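Summer Closet Safety and Wear Check, with My Comments
Last gone through 2020-06-17

Every year, before I let myself buy one single new thing, I pull all the warm-weather clothes out and look them over properly. I started doing it after a strap gave way at a garden party in Julville (I was holding a plate of deviled eggs, so you can imagine). Nerea Calvo came over to help me this time, and her comments are mixed in with mine. We mark each item OK, Mend or Let Go, and anything marked Mend goes in the blue bag by the door so it can't sneak back onto a hanger.

1. Straps and shoulder elastic
Check: pull gently at each end, look for thinning, look for stitches lifting where the strap meets the bodice.
Result: Mend, two tops.
Comment: My white Skuleo off-the-shoulder top has gone slack on the left side, and I've worn it so much that I can't even be cross about it. The elastic runs in an open channel, so a new length can be threaded through with a safety pin. The yellow sundress needs a few stitches at the back of one strap and then it's good for another summer, I'm sure of it!

2. Wedges and sandals
Check: press the sole away from the upper, rock the heel on a hard floor, run a finger along the inside of each strap, look at the tread.
Result: OK for the tan pair. Mend for the Arroyo espadrilles.
Comment: The tan wedges sit flat and the buckles hold, and I love them as much as I ever did. The espadrilles are another story – the rope is coming away at the toe and the rubber underneath is worn smooth. I'd been planning to wear them on the ferry steps, and Nerea gave me quite a look. They're going to Bonifacio Barroso at the shoe repair counter, who put new soles on my boots in February and did a lovely job for 29 dollars.
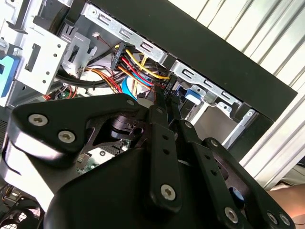 Can I keep wearing wedges if the sole has only just started to lift?
It's better to set them aside until they're glued or stitched, as a small gap can catch on a step and send you over. A repair shop can usually press and glue a small lift while it's still clean inside, and it costs far less at that stage.

3. Hems and length
Check: put the thing on with the shoes you plan to wear, walk up and down stairs, sit, stand, turn around.
Result: OK, except for one maxi dress.
Comment: The green maxi was hemmed for heels, and I almost always wear flats with it now. I stepped on the front going up my own stairs, which settled the matter. Nerea pinned it for me while I stood on the bathroom stool complaining. Please do the walking part of this check and don't just hold the dress up to yourself in the mirror, the way I did for two summers running.

4. Buttons, zippers and hooks
Check: open and close everything fully, tug each button, feel for sharp zipper teeth on the skin side.
Result: Mend, one pair of shorts and one linen shirt.
Comment: I went through 11 pieces with closures and these were the only two that gave me any trouble. The shorts have a rough spot at the top of the zipper that scratches, and a little square of soft cotton sewn behind it will fix that. The linen shirt is short one button. I keep my spares in a cookie tin – 156 of them at last count, and do you think one matched? 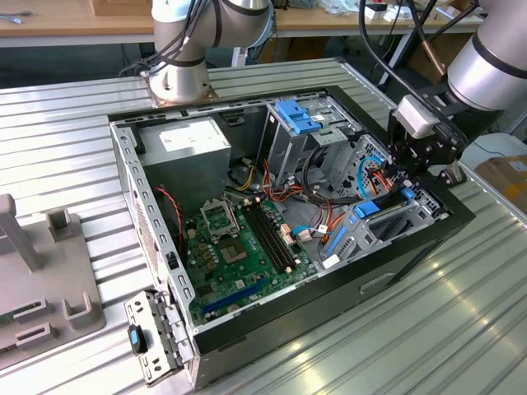
5. Jewelry and sunglasses
Check: clasps, jump rings, earring backs, hinge screws, any rough edges or green marks.
Result: OK, with one Let Go.
Comment: The gold hoops that turn my ears itchy are leaving this house for good. I've given them every chance, but no outfit is worth a sore earlobe. The tortoiseshell sunglasses needed a tiny turn of the screw at one hinge, and I also checked that the UV sticker information was still in the case, because dark lenses alone don't tell you much.

6. Straw hats and bags
Check: loose ends, broken straw, handles, lining seams, weight when full.
Result: Mend, Fumport tote.
Comment: I loaded the tote the way I really carry it, water bottle and book and sweater and all, and one handle started to creak. It gets a leather patch before it goes anywhere. Broken straw ends I snip close and tuck under, otherwise they snag every knit I own.

Still to do
Pick up shoulder elastic, quarter inch, white.
Drop off the espadrilles.
Hem the green maxi before the pins fall out.
Ask Nerea if she wants the blue wrap skirt, the one she kept holding up to herself.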